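Hosdale Native Plant Group - minutes, 18th March

Present: Zuweira Asamoah (chair), Adwoa Odoi, Femke Michiels, Forough Karimi, Seidu Darko (notes). 13 members in all, incl. those who came late.

Last minutes read, ok. One fix - the plug trays went to Plosta school, not the library.

Seed swap. Packets from the fall collecting are labeled, almost 200. Columbine and penstemon plenty, asters thin. Femke wants the collecting site written on every packet, not just the species. Agreed. Adwoa to redo the ones that only say "creek".

Cold stratifying. Forough has two lots of lupine in her fridge, sand method. One lot sprouting early, will pot up this week. Others please check yours!
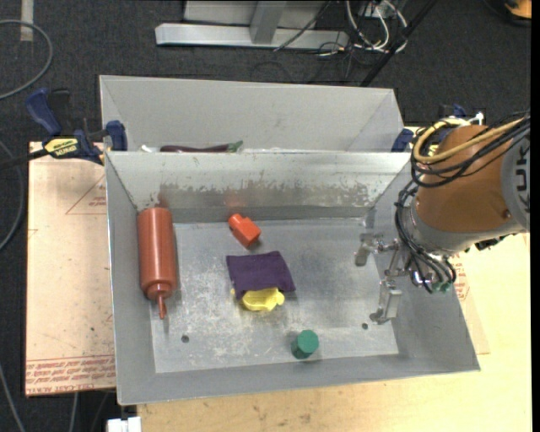 Metal bin with squeeze bottle and small orange-red block.

Eshun Road bed. Grasses have taken over the north end. Long talk about whether to dig or smother. Zuweira for cardboard and mulch, Seidu for digging. Voted to smother, digging only by the sign. Blanketflower stays where it is. No spraying near the bed, same as last yaer.

Money. $617 in the account. Water bill for the bed not in yet. Femke asked for new hose fittings, approved.

Plant sale. In May, at the Vunano lot again. Need tables, pots, someone with a truck. Pot prices stay at $2 for the small ones. Forough doing the signs - wants bloom times from evryone who is bringing plants.

Other. Adwoa saw bumblebee queens out on the willow already. Gate code has changed, ask Zuweira.

Next meeting at Femke's, bring gloves.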